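Frequently asked questions about the Sindelbridge folding study

Last updated 15 May 2020

We receive many letters about this work, and a lot of them ask the same things. We collected the answers on one page. If your question is missing, please write to the project address and we will try to add it.

What is the study about?

We want to know if a two-arm robot can learn to fold clothes on a soft surface. Most of the earlier work we know was made on a flat, hard table. At home people fold on the bed, on the sofa, or wherever there is space, and a cushion gives way when you press on it. This changes the grasp quite a lot.

What does "regrasp on slip" mean?

It is the name of our method. The robot watches how the fabric moves in the first moment after the fingers close. If the fabric moves less than expected, the method decides that the grasp is bad, opens the fingers and tries again a little deeper. The older policy, which we call Kodell after the workshop where we wrote it, continues the fold in any case and only checks at the end.

How was the robot taught?

By demonstration. An operator moved the two arms by remote control and folded the same kinds of garments again and again. We recorded 200 demonstrations in total. We did not use simulation for the final policy. We tried it in July, but simulated cloth on simulated foam was too far from the real thing, and the result was worse than with no simulation at all.

What was the main result?

With regrasp on slip, the robot completed 63 percent of the folds on the sofa. A fold is complete when the garment lies inside the target outline and no sleeve or leg is sticking out of it. The Kodell policy was clearly weaker on the same garments. On the hard table the two policies were so close that we do not claim any difference.

Why only 63 percent?

There are several reasons and we do not understand all of them. The most common failure is that the fingers take the cushion cover together with the garment. The second is shiny knit fabric, which slides out when both arms lift at the same time. We also lost some folds at the very beginning – the garment started as a heap and the robot could not find an edge.

Does the color of the garment matter?

Yes, more than we would like. Garments with a trim in a contrasting color are easier, as the policy seems to use the trim to find the edge. We tested this by covering the trim with tape of the same color as the fabric, and the performance went down. Plain gray clothes on gray upholstery are the hardest case, and we do not report them in the main table.

Where were the tests done?

In 3 rooms: two in Sindelbridge and one at our partner group in Somovberg. The sofa in Somovberg has a firmer seat, and the results there were slightly better. Please keep this in mind when you compare the numbers by room.

How long does one fold take?

Up to 4 minutes, then we stop the trial and count it as failed. A person is of course much faster. Speed was not a goal in this study.

Can I get the data?

The demonstrations are in a set called Fülöp, which is free for research use. Write to us with the name of your institution and we will send the access form. The trained policy is not public yet – we are still cleaning the code.

Will you continue?

Yes. The next step is to begin with two garments on the seat and let the robot choose which one to take first.
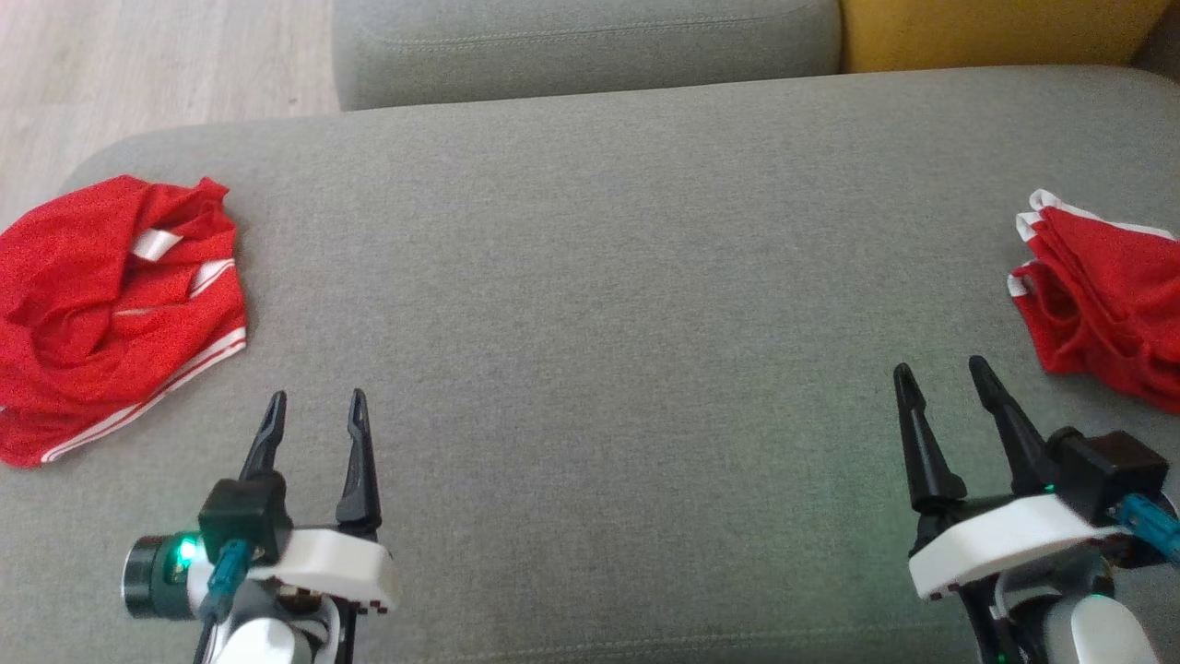

Both grippers open over the sofa seat, with one red garment crumpled on the left and another folded more neatly on the right.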